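메나노 생활용품 정리·포장 작업자 모집

모집 분야: 세면도구 및 소형 생활용품 정리, 세트 구성, 포장
근무 형태: 계약직(3개월, 협의 후 연장 가능)
모집 인원: 14명
담당: Valbona Dimitrov (작업 운영)

회사 소개

메나노(Menano)는 숙박 시설과 기숙사, 연수원에 들어가는 개인용 세면 세트를 구성해 납품하는 회사입니다. 칫솔, 치약, 컵, 빗, 비누 같은 물건을 거래처 주문서에 맞춰 한 세트로 묶고, 검수한 다음 상자에 담아 내보냅니다. 현재 거래처는 Drarkar와 Skanier 두 곳이 가장 크고, 3월부터 Vukčević 연수원 물량이 추가됩니다. 이번 모집은 추가 물량을 맡을 인원을 뽑기 위한 것입니다.

하는 일

작업은 대부분 책상 위에서 이루어집니다. 무거운 물건을 드는 일은 많지 않지만 작은 물건을 오래 다루기 때문에 손이 꼼꼼한 분에게 맞습니다. 주요 업무는 다음과 같습니다.

- 입고된 물품을 품목별로 나누고 주문서와 대조
- 튜브형 제품의 뚜껑 잠김, 눌림, 내용물 샘 확인
- 컵의 금, 긁힘, 손잡이 파손 확인
- 물품을 정해진 방향과 순서로 배열
- 파우치 또는 종이 상자에 담고 봉인
- 작업 기록지 작성, 불량품 분리
- 작업 종료 후 자리 정리

하루 작업량은 품목 구성에 따라 다릅니다. 컵이 들어가지 않는 기본 세트는 팀 전체 기준으로 하루 1000세트, 컵이 들어가는 세트는 900세트를 목표로 합니다. 개인별 할당량은 두지 않습니다. 입사 후 첫 2주는 교육 기간으로 보고 작업량을 집계하지 않습니다.

작업대와 작업 방식

기본 배열은 작업대 위에 튜브를 눕혀 놓고 컵을 그 옆에 세우는 것부터 시작합니다. 튜브는 라벨이 보이게 놓고, 컵은 손잡이 방향을 맞춥니다. 처음에는 두 가지 물건만 가지고 연습하고, 익숙해지면 칫솔과 비누를 더합니다. 배열을 잘못하면 파우치에 넣을 때 컵이 튜브를 눌러 내용물이 새는 일이 있으므로 순서를 지켜야 합니다.

투명하거나 색이 옅게 들어간 컵은 상판 색이 비쳐서 긁힌 자국을 놓치기 쉽습니다. 이런 컵은 눈높이까지 들어 올려 한 바퀴 돌려 보고 내려놓습니다. 튜브는 뚜껑 쪽과 끝부분 접합면을 모두 봅니다. 라벨 인쇄가 번졌거나 벗겨진 것은 내용물에 이상이 없어도 불량으로 분류합니다.

작업대는 모서리가 둥근 밝은색 나무 상판이고 위쪽에 둥근 배선 구멍이 하나 나 있습니다. 작은 부속이 구멍으로 빠지는 경우가 있으니 그 주변에는 뚜껑이나 마개를 올려두지 않습니다. 바닥은 회색 카펫입니다. 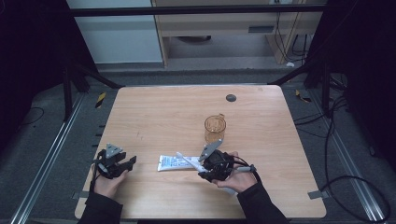

근무 조건

- 근무지: 메나노 본사 2층 작업실
- 근무 시간: 오전 9시 30분 ~ 오후 5시 30분 (점심시간 1시간)
- 근무 일수: 주 5일
- 급여: 면접 시 안내, 매월 말 지급
- 4대 보험 가입, 퇴직금은 관련 법령에 따름
- 점심 식대 별도 지급
- 작업용 장갑 및 앞치마 지급

오전과 오후에 15분씩 휴식 시간이 있습니다. 출고가 몰리는 주에는 연장 근무를 요청할 수 있으나 강제하지 않으며, 연장 근무분은 따로 계산해 지급합니다. 시간제 근무를 원하는 분은 지원서에 가능한 시간을 적어 주세요. 오전 또는 오후 4시간 근무 자리를 일부 운영합니다.

지원 자격

- 만 18세 이상
- 주문서와 품목표를 읽고 기록지를 작성할 수 있는 분
- 앉거나 서서 하는 반복 작업에 무리가 없는 분
- 교육 기간을 포함해 3개월 동안 근무가 가능한 분

학력과 경력은 보지 않습니다. 외국인 지원자는 취업이 가능한 체류 자격이 있어야 합니다. 작업 지시는 한국어로 하며 품목표에는 영어가 함께 적혀 있습니다.

우대 사항

- 화장품, 의약외품, 생활용품 포장 경험자
- 검수 또는 품질 관리 경험자
- 스프레드시트 기본 입력이 가능한 분
- 인근 거주자

우대 사항에 해당하지 않아도 지원에 불이익은 없습니다. 지난번 모집에서도 합격자 절반은 포장 일을 처음 해 보는 분이었습니다.

복장 및 준비물

긴소매 옷을 권합니다. 소매 끝이 넓거나 장식이 달린 옷은 컵을 넘어뜨리기 쉬우므로 피해 주세요. 반지와 팔찌는 작업 전에 빼서 개인 사물함에 보관합니다. 긴 손톱이나 인조 손톱은 파우치를 찢을 수 있어 작업이 제한됩니다. 실내화는 각자 준비합니다. 향이 강한 핸드크림은 제품에 냄새가 밸 수 있으므로 작업 시간에는 사용하지 않습니다.

음료는 휴게 공간에서만 마실 수 있습니다. 휴대전화는 작업대에 올려두지 않으며, 급한 연락을 받아야 하는 분은 담당자에게 미리 말씀해 주시면 됩니다.

전형 절차

1. 서류 접수
2. 전화 확인 (5분 정도, 근무 가능 시간과 체류 자격 확인)
3. 현장 면접 및 작업 체험
4. 결과 안내

작업 체험은 40분 동안 진행합니다. 튜브와 컵을 검수해서 정해진 모양으로 배열하고 파우치에 넣는 과정을 직접 해 봅니다. 속도는 평가하지 않고, 불량을 구분하는지와 안내받은 순서를 지키는지를 봅니다. 작업 체험 참가자에게는 결과와 관계없이 교통비를 드립니다.

지원 방법

메나노 홈페이지 채용 게시판에서 지원서 양식을 내려받아 작성한 뒤 같은 게시판에 올려 주세요. 지원서에는 이름, 연락처, 근무 시작 가능일, 희망 근무 형태(전일 또는 시간제)를 반드시 적어야 합니다. 자기소개서는 받지 않습니다. 사진을 붙일 필요도 없습니다.

방문 접수는 본사 1층 안내 창구에서 오전 10시부터 오후 4시까지 가능합니다. 주차 공간이 없으니 대중교통을 이용해 주세요.

자주 들어오는 문의

친구와 함께 지원해도 되나요?
됩니다. 다만 지원서는 각자 제출해야 하고, 같은 작업대에 배정된다는 보장은 없습니다.

향료나 세제에 알레르기가 있는데 일할 수 있나요?
다루는 제품은 모두 밀봉된 상태로 들어오지만, 불량품을 분리할 때 내용물이 손에 닿을 수 있습니다. 지원서 비고란에 적어 주시면 면접 때 담당 업무를 함께 확인합니다.

왼손잡이도 괜찮은가요?
괜찮습니다. 파우치와 기록지 놓는 위치를 반대로 바꿔서 작업하면 됩니다.

계약 연장은 어떻게 정해지나요?
계약 종료 2주 전에 개별 면담을 하고, 출고 물량과 본인 의사를 확인해 결정합니다.

모집 마감

3월 중 채용 인원이 차는 대로 마감합니다. 접수된 지원서는 도착한 순서대로 확인하며, 불합격자의 서류는 채용이 끝난 후 파기합니다. 업무 내용에 관한 문의는 채용 게시판에 수신인을 Valbona Dimitrov로 적어 남겨 주세요.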